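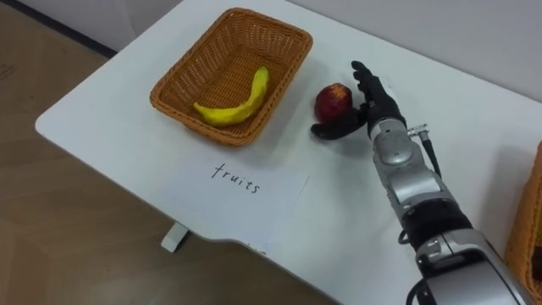 2023-06-28, Vundov workshop, back bench

Long one today, so I'm writing it up while the kettle is on and before I forget which of the config files is the good one (it's the one ending in _b, and I am going to rename it tonight, I promise, Mahsa).

Where we left things: the hand was on, the wrist was on, the fingers closed when told to, and everything past that was wishful thinking. Today was meant to be for the fruit task from beginning to end. Banana into the basket, then apple into the basket, with the handwritten label on the table so the labeling side has something to read. We got a good part of the way there and I'm in a much better mood than I was on the last page.

First the wrist cable, which ate the morning. I'd been routing it on the inside of the forearm and it kept going tight whenever the wrist rolled toward the table. Oğuzhan looked at it for maybe a minute, asked why it wasn't on the outside, and I had no answer at all, so now it comes out of the little metal connector above the wrist and runs down along the outside of the forearm. Much happier. I rolled the wrist slowly through 174 degrees with my hand on the stop button and the cable just followed it around. There is still more slack down by the elbow than I'd like, and the small loops there want tidying before they catch on something. I left them alone for today. If you work on the arm before I do, please don't pull them snug, the elbow needs that length when it folds all the way up and I would hate to do this connector a second time. The crimping is miserable.

Then the hand. I had written down the open pose last time as "fingers straight, thumb out," and that turns out to be a terrible pose for anything round. The fingertips arrive first and the fruit rolls off toward the far side of the table, and then somebody has to go after it. Nazanin suggested coming in from the side with the fingers up and a little curled and the thumb laid down low in front, nearly along the tabletop, so the fruit has something to settle against before the fingers do any work. I thought the thumb would scrape. It did scrape, the first few times! We raised the whole approach by a hair and after that it was fine. I've saved it as pose "cup_low." The old one is still in there as "open_flat" and is perfectly good for the banana, so don't delete it.

Banana notes. The banana is easy to see and awkward to hold. The head camera picks it out right away against the white, and the grasp point comes out near the middle of the curve, where I'd put my own fingers. The trouble is letting go. If the hand opens all at once the banana swings a bit on the last finger and can land across the rim of the basket. I added a wait of 200 ms between the thumb opening and the fingers opening and now it lies down inside like a banana ought to. I haven't tried it with the basket turned the other way around, and I should, as the long side is very forgiving and the short side isn't.

Apple notes. This was the part I'd been dreading and it was kind of lovely. The approach starts 50 mm out from the apple and comes in along the table at a crawl, and there's a moment when the hand is right beside it and not touching, and everything stops while the controller thinks it over. Farzad was watching at that point and said it looked like someone deciding whether to pet a cat. I have left the pause in. It could be shorter, but it gives whoever is on the stop button time to look at where the thumb is, and I would like us to keep it until the thumb torque reading can be trusted.

About that reading. It drifts. It starts sensible and then wanders upward through the session, and by midafternoon the controller believes the thumb is pressing on something when it's waving in open air. I suspect warmth, Oğuzhan suspects the connector (which I had just redone, so thank you for that, Oğuzhan), and neither of us has checked properly. Zeroing it before each run hides the problem well enough to keep working. The zero routine is bound to the Z key on the bench laptop. Do it with the hand open and well away from the table, or it'll happily take the table as zero and then squeeze much too hard.

Grip numbers, so they're on paper somewhere: I have the closing limit at 56 percent on all the fingers for the apple, and the thumb on the same. Higher than that and the thumb wins and pushes the apple out between the fingers. Lower and it slips during the lift, usually just as it clears the rim. I wouldn't read much into the number itself, it's a percentage of whatever the motor driver thinks full current is, and the driver came secondhand with no sheet.

The label. We went back and forth on this longer than it deserves. Geert wanted something printed, big block capitals, and he's right that it would be easier on the reader software. But I'd already written "fruits" in marker on a plain sheet, all in lowercase and rather joined up, and put it down at the front of the table, so we tried it like that to see. It read as "fruits" when the sheet was lined up with the table and as complete nonsense when I turned it too far. I'd like to keep the handwriting. The whole reason for building this was to have something a person could set up at home with a sheet of paper and a pen, and if my writing defeats it then my aunt's certainly will. Geert, if you want to print a set for comparison, please do, and write here which ones you used.

One thing about the sheet: it likes to slide. With it close to the front edge, a sleeve going by is enough to move it. I've been putting it back by eye. A bit of tape underneath would do, if anyone remembers where the low-tack roll went.

Software, briefly, and then tea. Huanca (the task runner, for anyone new reading this) lost its connection to the Praleo board a couple of times after lunch. Each time the arm held position, as it should, and each time restarting Huanca alone brought it back. I didn't have to power cycle the arm. There's a message in the log about a late heartbeat right before each drop. Mahsa has seen the same thing on her own bench with a different network switch, so I'm inclined to stop blaming ours. She's going to send me her timeout settings.

Also, the table reference. I had been measuring the table height from the floor, and the floor back there is not as level as it looks. I now touch off on the tabletop itself with the edge of the hand, very slowly, in the clear patch between the basket and the front. If the table gets moved, even to sweep, please touch off again before running anything with cup_low, as the thumb travels so close to the surface.

For next time, in whatever order somebody feels like it:

Check the thumb drift with the hand cold in the morning and again after an hour of running. Write both down.
Turn the basket and repeat the banana drop.
Tidy the loops near the elbow, keeping the length.
Bring the second basket into the task. It needs its own label and a word to go on it, and Nazanin has opinions.
Try the apple starting nearer the basket. I have a feeling the knuckles will hit the rim.
Rename the config file. (Me.)

I had been telling people December for showing this to anyone outside the workshop and I think I'll go on telling them that, though after today I'm quietly more hopeful. Mahsa asked if she could borrow cup_low for her own hand, and of course she can, but her thumb joint is mounted differently, so Mahsa, run it in the air first and keep your finger on the stop.

Arm parked, motors off, battery pack for the laptop is on the charger by the sink.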